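Print this ticket | E-mail this ticket

Ticket 747 -- Processor won't sit flat in the practice plate
Product: Tomingate seating plate, light gray
Opened by: Elsie Hinds
Status: Open, waiting on customer

Hi all! I'm writing this up as one long log because I've been adding to it in bits over November and my notes were starting to look like a shopping list. Sorry in advance for the length.

We have the Tomingate plate, the gray one with the rectangular recess for a desktop processor and the two clips for a memory stick. It's up on the bench at Trirkis and we use it for seating practice before anybody is allowed near a real board. The memory side has been great. I have no complaints at all about the memory side. The stick goes in, it stays in, it comes out when you want it to. The processor side is where I've been losing my mornings.

What happens: the chip comes down to the recess, one edge finds its place, and the opposite edge rides up on the raised border. It isn't by much. You could miss it if you were standing up. But if you then press on the lid, you're pushing a tilted part against a plastic wall, and I don't want anyone learning to do that (on a real socket that's how you ruin somebody's week).

What I've tried so far:

1. Wiped out the recess with a dry cloth, then with a lint-free one and a bit of alcohol. No change.

2. Swapped the processor for another dead one out of the parts drawer. The second one did the same thing, which at least told me it probably isn't a bent or swollen part.

3. Checked the orientation marks. Twice. Then I had Arash check them, because I no longer trusted myself. They're right.

4. Took the memory stick out completely, in case the clips were pulling the plate out of shape. I really thought I had it with this one! Did 9 tries with no stick fitted and got the same high edge on most of them, so I put the stick back.

5. Slowed right down and came in square. This helps, but it doesn't fix it. When it's good it's lovely, it just drops. When it's bad it hangs on the border like a drawer that's off its runner.

The tilt is small, and it's easiest to judge by looking at the lid against the edges of the recess. 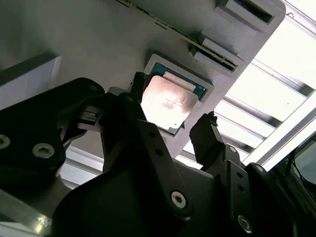 Flynn Tuhiwai: Thanks Elsie, super clear. Before we talk about sending you anything, can you tell me which print run you have? It's molded into the back of the plate, low down, and you'll need to unbolt it to see. Run 32 had a recess that came out a hair tight along one wall, and we opened it up on the next one. Also, are you letting go of the chip above the border or down inside it? People tend to let go early because they're worried about crushing something, and then it drops crooked.

OK, so, both good questions and I only had an answer to one of them right away. We were letting go early. Definitely. I watched three people do it after I read Flynn's note and every one of them opened up just above the border, me included. I'd taught them that! My thinking was that a real socket wants the part placed and released with no force at all, and I'd taken that to mean "release it as soon as you're nearly there," and nearly there is too high.

So we changed it. Now the chip goes down until the substrate is inside the walls, then a pause, then release. Much better. I'd love to close the ticket there, but it still hangs up now and then, and always on the same side.

Manaia Pryor suggested rubbing a pencil along the walls to see where it's catching, and I thought that was brilliant. You scribble on the plastic, seat the chip a few times, and look for where the pencil has been scuffed off. Most of the recess was untouched. One wall had a shiny little stripe near the corner. I could feel it with a fingernail too, a sort of ridge, like the seam on a cheap plastic spoon.

I took the ridge down with a folded scrap of fine paper, a few strokes at a time. Flynn, if that voids something, I'm sorry, it was right there and I had the paper in my hand. I kept the dust out of the recess with a piece of tape and vacuumed afterward. Then I washed the pencil off, let it dry over lunch, and started again.

Other things I looked at while I was in there, in case they help someone searching for this later:

-- The bolts. Mine weren't loose, but one was tighter than the rest. I backed it off and evened them up.

-- The way the plate stands. Ours is upright against a slotted aluminum panel, and I did wonder whether it ought to be lying down. Gravity is no help to you when the recess is facing you like a picture on a wall. Arash says the Lambrechts plate they had before was used upright for years with no trouble, so I've left it.

-- The lid. Ours picks up smudges like crazy, and I wipe it before each session. Didn't affect the fit, but it makes it a lot easier to see a tilt in the reflection when it's clean.

-- The memory clips. Put the stick back in after all the sanding and made sure both ends were held. They were.

With the ridge gone and the later release, I'm getting a seated chip with the walls along three sides of it and the gold edge of the substrate showing.

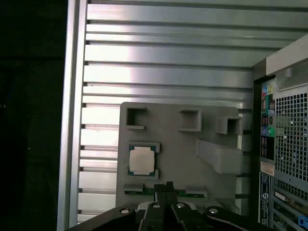 I'm counting from after the sanding, so the early mess isn't in here: 123 tries, spread over several people, and the high edge came back on two of them. Both of those were rushed, and both people said so before I could. I can live with two.

What I still don't have is the run number. The plate would have to come off the panel, and now that it's finally behaving I'm a coward about moving it. Manaia Mudgway is in later with the long driver and has offered to hold the thing steady while I look. I'll post whatever is molded on the back.

A couple of things I'd still like to know, Flynn, if you get a minute. Is there a newer version of just the processor recess, or do you have to replace the whole plate? And is the Branora spacer kit meant for this one? There's a packet in our drawer with that name on it and no paperwork, and I don't want to stick it behind the plate and tip everything forward.

Please keep this open until I've been able to check the back. I'll be at the bench until 4 p.m. if you want to call.

Elsie

Print this ticket | E-mail this ticket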